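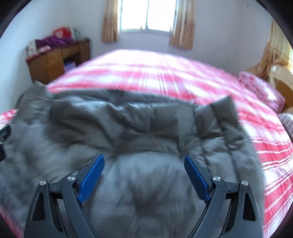

How often should a down jacket be washed?
Once a season is enough for most people. If you wear it daily and the collar becomes dark before spring, wash only the collar by hand and leave the rest until March.

Nirnitz Down Wash, 350 ml
In stock. Leaves our Uslow store in one working day.

Nirnitz is a liquid soap for jackets, vests, sleeping bags and pillows filled with down or feather. It has no softener, no bleach and no perfume. Normal detergent takes the natural oil out of the down, and after some washes the filling becomes flat and does not rise any more. With this soap the oil stays where it should be.

The bottle has a measuring cap with lines at 25 ml and 50 ml. One jacket needs 50 ml, a child's jacket or a vest needs 25 ml. Please do not use more. Too much soap is hard to rinse, and you will only have to run the rinse again.

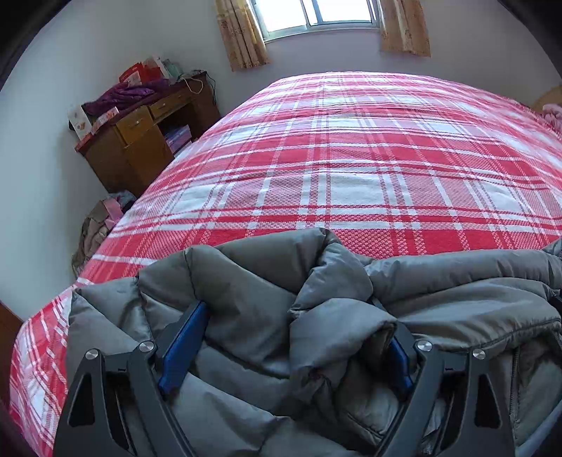
Care notes by Orsolya Oláh, Provness product desk
Updated Jun 18, 2019

I answer most of the letters which come to us on this soap, so I have put the usual advice on this page.

Close all zippers and empty the pockets. Turn the jacket inside out. Clean the soap drawer of your machine first, as old powder sits there longer than people think. Choose the delicate program at 30 degrees with a slow spin, and add one more rinse at the end.

A down jacket looks terrible when it comes out of the machine. The filling goes into small wet lumps and the fabric hangs like paper. This is normal – please don't write to us yet! Lift it with both hands from below, so the wet down does not pull on the seams.

Dry it in the tumble dryer on low, with two or three clean tennis balls. Stop every half hour, take the jacket out and break the lumps with your fingers. It needs more time than you expect. When the outside feels dry, the inside of the thick sections is often still damp, so give it another cycle and then leave it open in the room overnight.

Without a dryer it is possible, but slow. Lay the jacket flat on a rack, turn it a few times a day and shake it well each time.

Do not use Nirnitz on leather trim, and do not iron the jacket after. For jackets with synthetic filling we have Hartono Fiber Wash, sold on its own page.

Details
Content: 350 ml
Washes: 7 adult jackets
Use: machine or hand
Temperature: up to 30 degrees
Travel size: 100 ml, two adult jackets
Item number: 31-350

Returns
Unopened bottles can come back to us in 31 days. Opened bottles we cannot take, but if the cap arrives broken, write to us and we send a new one.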